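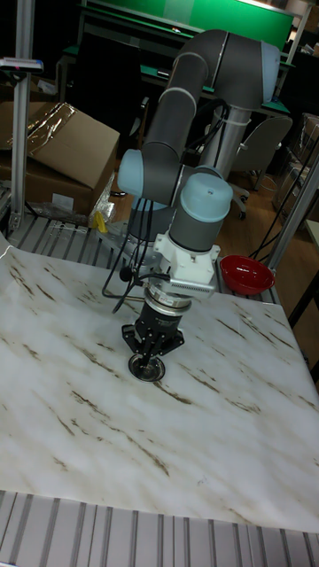
What do you do with a patterned table cover before setting anything out on it?
Smooth it from the middle toward the corners, then look along the surface from the side. Creases and lifted corners show up from low down, much less from above.

Sunen > Short courses > Table Setup > Handout 2

TABLE SETUP, notes for session 2
Berkon room, Zarnevstead. Updated 2 Mar 2021

Covers
- marble pattern: veins hide small stuff. Thin gray streak + gray metal = hard to find again
- plain covers easier but show every mark. Your call
- corners first. A raised corner tips light things, esp. anything flat and round
- slight creases ok in the middle of nowhere, not ok under an item
- do NOT iron on the table (see November notes)

Small metal items
Shiny disks, lids, caps etc. Low rim, hard to pick up off a flat surface with cold fingers. Go for the sides, not the top. If it has a recess, decide which way up and write it down. Half of last terms sheets didn't say.

Leave a hand's width clear all round. More if somone else has to reach in.

Bowls
- one strong color is enough on a pale cover. Red reads well from the door
- towards the back, so sleeves don't catch it on the way to the front items
- glossy insides throw reflections, turn the room light off if you're sketching the layout
- empty unless the sheet says otherwise

Spacing
Small thing and big thing want room between them. Put the small one down first, then the bowl, then check again from the side. Most people do it backwards and end up nudging.

For next time
Read Mohammed, Laying Out a Work Surface, up to 18 pages from p. 151. Skip the bit on linens. Bring your own cover, any pattern, and the filled in sheet from last session.
Layout sketch due at the start, pencil fine. Label the front edge!!

14 shares | 2 comments
Contact Sunen Short Courses | Back to top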